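Print this story | E-mail this story

The Line Item

Ebony Costigan had 3,114 dollars left in the equipment budget and until five o'clock to be rid of it. Money that survived the day went back to Falthorpe, where it was never heard from again.

"Spare fingers," said Ewan McPhee. "Thirty-nine a pair."

"We have fingers."

"We have scuffed fingers."

She wrote down fingers. Montes wanted 343 for a wrist cable and wouldn't budge – she had tried flattery, then silence. Flemau would sell her a whole second arm, provided she waited until January and stopped asking what the arm weighed. 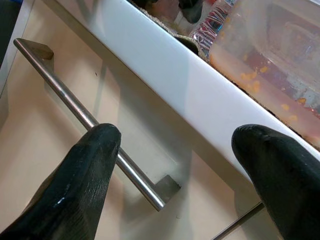 "What about a nicer kitchen?" Ewan said. "For it to practice on."

"It can't have a nicer kitchen than mine."

He considered this fair. At ten to five she put down the cable, two pairs of fingers and, under Miscellaneous, 111 dollars for drawer handles. Falthorpe approved the handles at once and queried the fingers.

Contact Plalness Stories | Copyright Plalness | Back to top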